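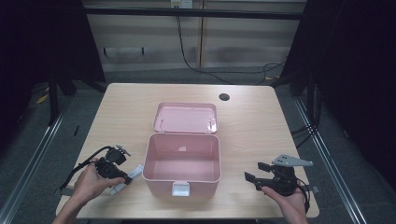 Pink box with the hinged lid, open and empty.

July, 4:10 pm

Seed drying, Pluturcombe bean lot. Weighed the whole lot again after lunch: 1289 g, down 31 g from the morning reading. Still losing, so it stays on the screens overnight. Fan on low, no heat.

Pulled 155 seeds for the germination test and laid them out on damp paper towel in the back cupboard. Farhad wants them checked every other day. I will do the first check, Hooman the next.

Bite test: most crack, a few still dent. The dented ones came mainly from the lower screen, where the air hardly reaches. Swapped the two screens and spread the beans thinner. Should have done that yesterday.

The Ghorbani lot is finished and in jars. Rostam's labels have the row number but not the harvest month, so please add it by hand before they go on the shelf. Found weevil holes in one handful and threw that handful out. The rest goes in the freezer once it is fully dry, not before.

Envelopes: almost 2000 left, the small size. No need to reorder yet.

To do: new battery for the humidity meter. Ask Bahman if he still wants the split seeds for soup.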